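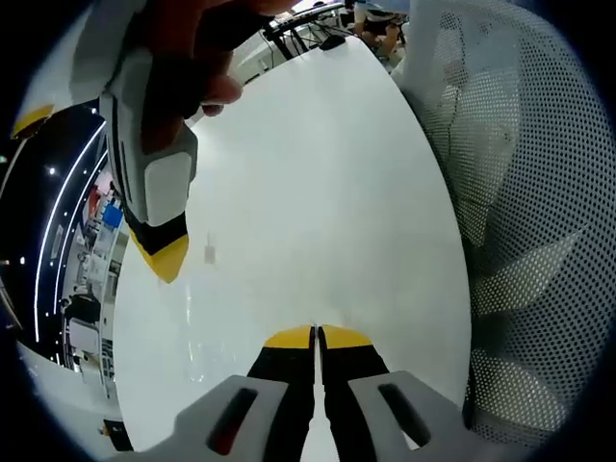 # Table-clearing machine is still waiting on human hands

*Murnden, 6 June 2023*

A firm that wants to sell shops and care homes a machine to clear tables has put back its first trial, and the people working on it will not say when it might be ready.

Tralov, which has its workshop on the Rondcombe estate, had planned to put its Ogura arm into a Murnden café in February. The café is still clearing its own tables. What the firm has instead is people with hand-held grippers, the sort with two black fingers and bright yellow tips, working at a white table so that the software can learn from what they do.

The work is slow. A person closes the fingers on a thing, lifts it, sets it down and starts again. Tralov says it has 238 hours of this on file and wants a good deal more before it goes near a paying customer.

Subira Shirima, who ran a canteen for ten years and now advises the firm on what kitchens need, is not convinced that more hours will settle it.

"I can show a school leaver how to clear a table before the kettle boils," she said. "They'll know a half-full cup from an empty one and they won't stack a bowl on a fork. I've watched the arm take 32 seconds over one beaker, and then it put it down in the wrong place."

The firm's own figures do little to cheer a buyer. In its last set of tests the arm was given 30 tables to clear, each laid with cups, plates and cutlery. It finished 10 without help. On the rest somebody had to step in, most often over clear plastic, which its cameras find hard to pick out on a pale surface, and over thin things lying flat.

Tralov says the score was lower in the winter and that the arm has not broken a plate since. It also says that a person using a gripper by hand can clear the same tables with no trouble, which it takes as proof that the fingers are good enough for the job. That may be so, but it says more about the person than the machine. Anybody who has eaten with chopsticks knows that two fingertips will do a lot with a brain behind them.

There is the price to think about as well. The firm would not give one, beyond saying that the arm would be rented by the month and that a member of staff should be nearby while it runs. Shirima asked what that member of staff would be doing in the meantime.

"If I've got to stand there and watch it, I may as well hold the tray," she said.

Wiping down is not part of the plan for now. Nor are spills, high chairs or tables with customers still sitting at them. Tralov hopes to run the tests again with softer lighting and a wider mix of cups, and says the Murnden café has agreed to keep its place on the list.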